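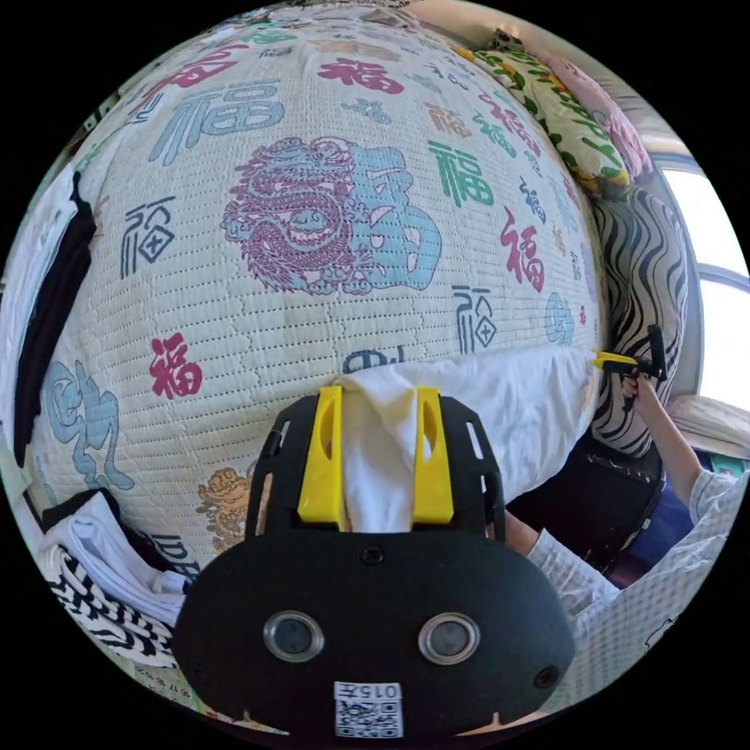 Provora Issues Revised Service Procedure for Hand-Held Grippers at Bratalthorpe

BRATALTHORPE, December – Provora has released a revised service procedure for the paired hand-held grippers used in its fabric-handling work at Bratalthorpe. The procedure was written with Luo, which maintains the tools, and replaces the checklist issued with the first units.

Each gripper carries two yellow fingers on a perforated mounting plate above the lens housing. Under the revised procedure, the fingers are inspected after every 83 recordings and replaced as a set after 552. An operator who finds a nick on a gripping edge takes the tool out of use at once, since a damaged edge can pull threads from sheets and covers.

The lenses are wiped with a dry cloth at the start of each shift. Solvents are not permitted on the housing or on the label, which is scanned when a tool is signed out. A label that fails to scan is reprinted with the same number and side marking, so that service records stay with the tool.

Finger alignment is now checked with the grip closed on a single layer of cotton. If the cloth slips at one end of the finger, the mounting screws are loosened, the finger is reseated and the screws are tightened evenly. The camera calibration is then repeated. Left and right tools are calibrated separately and returned to service as a pair.

Alau supplies the replacement fingers and has delivered 259 sets to the Bratalthorpe store. The service log held 1920 entries when the old checklist was withdrawn. Those entries remain valid and will not be re-entered.

The revised procedure applies to all pairs at the site. Printed copies are kept at the service bench.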